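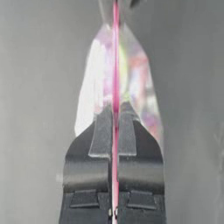
Draughty sash windows – do I pay up or do it myself?
Board: Old Houses, Windows and Doors

pebbledashed
Posted 23/04/2019

Hello all, long-time reader, first proper thread. We've been in our terrace in Broltville for two winters now and I've had enough of the front bedroom. It's got a pair of original sliding sashes and when the wind's from the west the curtains move. With the windows SHUT. My other half sleeps in a hat.

I had Gilis round in March and the chap was very nice, had a good look, sucked his teeth a bit and quoted £400 per window to take them out, run a groove in the sashes, fit brush strip and put them back with new cords. There are five windows that need it so you can do the sum yourselves. I then went on the Miltero website and a pack of their strip is £32, which has set me wondering whether I'm paying mostly for somebody's van.

So, has anyone done their own? I can hang a door (badly) and I own a router I've used twice. I don't want double glazing, please don't tell me to get double glazing.

mossy_gutter
Get double glazing.

Joking! Sort of. I did mine myself over a bank holiday and it was fine, a bit fiddly. The worst of it is getting the staff beads off without snapping them. Mine had so much paint on they'd become part of the wall. Score the paint line first with a knife, then start in the middle of the bead with a wide scraper and let it bow out towards you. If you start at the corner you'll split the mitre and swear a lot.

I broke two out of four anyway. New bead is cheap and you'll be painting it, so don't lose sleep.

pebbledashed
Thanks mossy. Did you bother with the groove or just use the stick-on stuff?

mossy_gutter
Stick-on for the first window, groove for the rest. That should tell you what I thought of the stick-on.

larch_lodger
I'm going to be the grump here. Before anyone buys strip of any sort, go round and find out where the air's coming in. Half the time it isn't the sashes at all, it's the box behind them, or the gap under the sill where the plaster's shrunk back. I spent £160 on bits for our landing window and the draught was coming up through the pulley holes the whole time! You can get little covers for those that cost next to nothing.

Joss stick, dark evening, windy night. Hold it near each joint and watch the smoke. Mark the bad places with masking tape so you don't forget in the morning. My wife thought I'd joined something.

pebbledashed
Right, joss stick test done last night and larch_lodger, you're annoyingly correct on one of them. Left-hand window, the pulleys were blowing like a hairdryer. The right-hand one is the meeting rail though, definitely. There's a gap where the top and bottom sashes meet in the middle and the smoke went sideways. The catch doesn't pull them together any more either, I can rattle it with a finger.

Also found a dead wasp and a bus ticket in there.

I've been reading up on sorting the small parts before I start, as I know what I'm like. The plan is a clear bag for each window with the screws, the catch and the lifts in it, and the window's name written on a bit of tape. Last time I took anything apart in this house I had all the screws in one mug and it was chaos for a week. 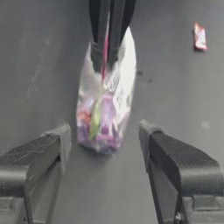

Giorgia Carbone
I'd leave the catch until last if I were you. A new catch will hide a bad meeting rail for a month or two, you'll think it's cured, and then it'll be January. Get the rail sealed first with the catch off. If the two halves will close up by hand pressure then a decent catch will hold them, and if they won't, no catch on earth is going to help.

And I don't agree with mossy about the bank holiday. One window a weekend. Please. A bedroom with no window in it at eight in the evening is a horrible thing.

mossy_gutter
It was a warm bank holiday!

But yes OK, one at a time is probably better advice for normal people. I did have a sheet of ply over the hole one night and next door asked if we'd been burgled.

tin_bath_terry
Can I stick up for the professionals for a minute? £400 a window sounds a lot until you've done one. We had Ferraro do ours, all eight, and two of the bottom rails were soft as cake. You wouldn't have known from outside because the paint was holding them together. He scarfed in new timber and you can't see the joins. If I'd been doing it myself I'd have put lovely new strip on rotten wood and felt very pleased.

So my view is get a bradawl and poke everything before you decide. If it's sound, have a go. If the bradawl goes in, ring somebody.

larch_lodger
Agree with the bradawl, don't agree with the price. Five windows at that money is a holiday.

tin_bath_terry
Depends where you go on holiday.

pebbledashed
Poked everything this evening. All sound bar one corner of the back window, where it went in a few millimetres and I felt a bit sick. That one can go to a professional and I'll do the other four. Still arguing with myself over what sort of strip though. There seem to be three kinds and every website says theirs is best. Anyone got strong feelings?

sashcordsally
Oh, I've got strong feelings! I've done every window in this house and my mum's too, and I've tried the lot. Foam is rubbish on anything that slides. It's fine on a hinged casement where it just gets squashed, but on a sash it drags and rolls up into little sausages and then you've got crumbs all down the sill by spring. Don't let anyone talk you into it because it's cheap.

Brush pile is what you want down the sides, set in the parting bead. You can buy parting bead with the pile already in it and it drops straight into the old slot, or near enough, you may have to take a shaving off. Measure the slot in more than one place because old slots wander. Mine was a good bit wider at the bottom on one side and I'd bought the lot before I noticed.

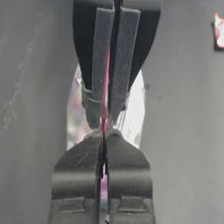 For the meeting rail I'm in the minority, because I like a proper felt facing on both halves and everybody else says brush. It's quieter, it doesn't mind if the two rails aren't dead flat, and it costs buttons if you've got an offcut knocking about. The thing to get right is how the two faces sit next to each other. Look at the matt grey pads in the photo, long and flat and a bit fuzzy on the surface, side by side with just a thin dark line running down between them, and imagine the same thing laid on its side. You want a line that narrow all the way along with the catch undone, and then the catch only has to nip it shut. If you've got a fat gap one end and none at the other, the sash is hanging crooked and you need to look at your cords before you glue anything. Round your corners off too – square corners on felt are the first thing to lift.

Contact adhesive, thin coat on both faces, let it go tacky, then press. Don't slide the window for a day.

Giorgia Carbone
Felt at the meeting rail gets damp, though. We get a lot of condensation on single glazing and it runs straight down the top sash on to the rail. Mine went green in one winter and smelled like a tent. I took it all off and put brush in and I've had no bother.

sashcordsally
I've had mine in for years and it's never gone green, but I do sleep with the door open and I wipe the glass in the mornings like somebody's nan. So maybe yours is the safer bet for a bedroom. I'd still use felt on a landing or a sitting room.

larch_lodger
Fit a trickle vent and stop wiping.

sashcordsally
I'm not putting a hole in a window I've just spent a weekend sealing up, thank you.

pebbledashed
I love that I've started an argument about felt. I think I'll go brush in the bedroom and try felt on the stairs window, where it's never steamy, and see who wins. I've ordered the Miltero bead for the first one only. Two new cords on order too, as one of them's down to a few threads and I didn't fancy the weight going off like a gun in the box.

How do people do the weights, by the way? Do I need to weigh the sash again with the new strip on?

tin_bath_terry
No, brush weighs nothing. You only need to worry if you change the glass. Do tie a knot in the cord before you let go of it though, or it'll vanish over the pulley and you'll be fishing for it with a bent coat hanger.

mossy_gutter
Seconded on the knot. Ask me how I know.

pebbledashed
Knot, got it. First window is Saturday if it stays dry. I'll come back and tell you how many beads I broke.

Giorgia Carbone
Start early, and put the kettle somewhere you can reach it.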